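4.2 Steering feel and driver confidence

The most rewarding part of the study was the road work. We wanted to know whether a driver who steps out of a conventional sports coupe and into one with electric assistance on the front axle can still tell what the tires are doing, and the answers we got were richer than we had dared to hope for.

Each of the 183 drivers covered the same loop outside Deltport, first in the Terska coupe with its standard rack and then in the Jevum, which adds 2 electric motors at the front. The loop mixes a fast valley road with a wonderful run of tight uphill bends, and it is the bends that separate the cars. On the valley road the scores for the two were so close that we treat them as equal. Once the road began to climb, drivers turned the wheel less in the Jevum, made fewer small corrections, and got back on the power sooner after each bend.

We were surprised by how early this showed up. Many drivers had settled into a smooth rhythm before the third bend, including several who had told us beforehand that they expected to dislike the car. A few did dislike it, and their notes are among the most useful we have! They describe a slight lightness just off center, strongest at low speed, which fits the torque records well.
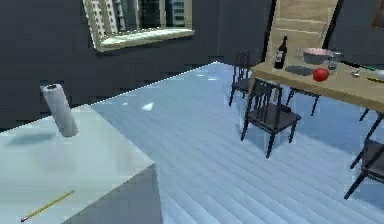 Sosina Abera, reading an early draft of this section, objected that lightness off center and lack of feel are separate complaints, and that our form invited drivers to mix them up. She asked whether the same people would have marked the car down if the rack had been heavier but just as quiet. It is a fair point, and a very helpful one. We went back to the written comments and sorted them again with the two ideas kept apart. Most of the low marks turned out to concern weight alone. Only a small group wrote that they could not sense grip through the wheel, and nearly all of that group had driven the loop in the rain.

This second sorting changed how we read the Beyene scale results. On the first pass, the Jevum lost ground to the Terska on "trust in the front end." With comments about weight taken out, the gap closes on dry roads and stays open on wet ones. We find this exciting — it suggests that a modest change to the assistance map, made only below town speeds, could win back most of the doubtful drivers without touching the hardware. 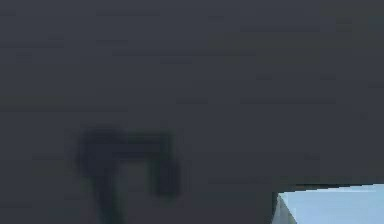

Figure 2. Second view of the simulated setting.

Tire wear deserves a word as well. Both cars started on new sets and were checked at 3,000 miles, when the Jevum showed more even wear across the front pair. We would love to see the test repeated on a rougher surface, with the wet and dry runs planned in equal number from the start.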